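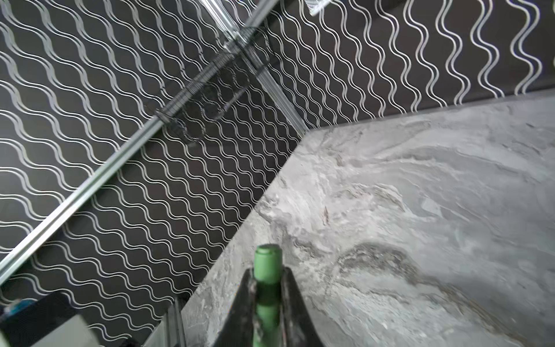

Kitchen corner, grey marble worktop and dark wave-pattern wall

Home Topics Local Elections Unanswered Members Log in

Do I lose my vote in the parish election if I move out for building work?

Posted by Laiba Afridi, 1 Apr 2022

We have a parish council election in May and for once it's contested. There are nine people standing for seven seats in Hodia ward, mostly because of the argument over the recreation ground, and I would like to vote in it.

My problem is that we are out of the house. The ground floor is being done and we've moved in with my sister in Hafstein until it's finished, which the builder says will be the end of May but I'm not counting on it. Hafstein is a different parish and I think a different district as well, though the boundary runs through the middle of the village so I'm not certain.

I'm still on the register at our own address as far as I know. I haven't changed anything. We pay the council tax there, the bank writes to us there, and we collect the post twice a week. But my sister has had a letter from her council asking her to confirm who lives at her address, and she wants to know whether to put us down. If she puts us down, do we come off the list at home? And if she doesn't, is she giving false information?

The other thing is the poll card. My neighbour has had hers and there wasn't one for us when I last went in. The hall floor is up and the letterbox is taped over on the inside, so the post goes in a box in the porch. It could easily have gone astray. Can I vote without it?

Lastly, my husband works away and may not be back on polling day. He has never had a postal vote. Is it too late for him to get one, and can it be sent to Hafstein and not to our house?

I rang the council and was in a queue for a long time and then it cut off. I'd be grateful for an answer from someone who has dealt with this.

Mogens Bergmann

I was a poll clerk for several years and then a presiding officer, so I can answer most of this, but please check the dates with your own elections office as I don't have this year's timetable in front of me.

Being registered goes with being resident. Being resident doesn't mean you have to sleep there every night. If you've gone away for a while, you mean to go back, and the house is still your home, you would normally be treated as still living there. Moving out for building work is about as ordinary a case as there is. You stay where you are on the register and you vote in Hodia.

On your sister's letter, she should ring the number on it and explain that she has two guests staying whose permanent home is elsewhere. They will tell her what to put. In my experience the answer is to leave you off, as the form asks for people who live there and not visitors, but it's their form and their decision. She isn't going to get into trouble for asking. What I would not do is have her add you and hope for the best, because a new registration can lead to the old one being cancelled, and then you have to sort it out with a few days to go.

Poll card - you don't need it. It's there to tell you where to go and to help the clerk find you quickly. Go to your usual polling station, give your name and address, and if you are on the list you'll be given a ballot paper. Do check that the station hasn't moved. Ours went from the school to the Nestivum hall one year and we had people turning up at the school gates all morning. The notice of polling stations will be on the council website and usually on the parish noticeboard as well.

Missing poll cards are sometimes a sign that you're not on the register, so don't ignore it. Email the elections office with your full names and address and ask them to confirm that you're both on. Email is better than the phone in the weeks before a poll. I'd do that today, as the closing date for registering is 12 working days before the poll and there's nothing anyone can do for you after that.

For your husband, he has to apply for the postal vote himself and sign the form himself. The closing date is 5pm, 11 working days before polling day. There is a space for an address to send the ballot papers to if it's different from the registered one, and he has to give a reason. "House being renovated, staying with family" is fine. The signature and date of birth on the form are kept and compared with the ones he sends back with his vote, so he should sign as he usually does.

If he thinks he won't be at Hafstein when the papers arrive either, then a proxy is the better choice. He names somebody to vote for him, which could be you, and you go along and vote once for yourself and once for him. The closing date for that is a bit later, six working days before.

One last point about parish elections. With seven seats you'll have up to seven votes each. You can use fewer, but if you mark eight the whole paper is rejected. We had several every time.

Prosidlow

We had this when we were flooded out. Nobody asked us anything, we just went and voted. Don't worry about it.

Also worth saying it does matter at parish level. Our ward has 2,747 electors on it and last time barely 200 bothered, and the last seat was decided by 2 votes. They had it counted again and it came out the same.

Hope the building work goes all right. Ours overran by 5 months.

Laiba Afridi

Thank you both. I emailed the office as suggested and had a reply the same afternoon. We are both on the register at home, and they told me the cards for our side of the road went out in a later batch, so it may still turn up.

My sister spoke to her council and was told to leave us off her form and keep a note of the call.

My husband has printed the postal form and will sign it when he's back at the weekend. I didn't know about the proxy so we will keep that in mind if his dates change. The polling station is the same one as before - I looked it up.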